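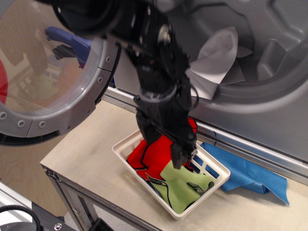 4.3 Gravação de episódios: tarefa «roupa e cesto»

Antes de começar, confirme que o braço Arkonus está calibrado (secção 3.2) e que a porta da máquina de lavar está toda aberta. O modelo aprende tudo o que lhe mostrar, incluindo os maus hábitos.

1. Pouse o cesto no tampo, ao alcance da garra. Rode-o um pouco de episódio para episódio; um cesto sempre direito produz um robô que só conhece cestos direitos.

2. Distribua os panos entre o cesto, o tampo e o tambor. Amarrote-os. Dobrá-los com esmero é bonito, mas ninguém tira assim a roupa da máquina.

3. No Geddes, crie uma sessão e escolha a cor do pano-alvo.

4. Prima Gravar, espere pelo sinal sonoro e conduza o braço. Feche os dedos sobre o tecido, não sobre a borda do cesto.

5. Termine com a garra aberta e parada durante 2 segundos. Prima Parar.

6. Classifique o episódio: bom, recuperado ou falhado. «Quase bom» não existe no menu – já nos pediram.

Nota: cada sessão aceita até 376 episódios. A partir daí, o Geddes abre outra sem avisar e com um nome pior.

Cuidado: verifique a folga do cabo junto ao punho antes de rodar a garra. Se prender, use a paragem de emergência e só depois os palavrões.

Erro 11: pano-alvo não definido. Volte ao passo 3.

Revisão da secção: Marion MacLeish, setembro.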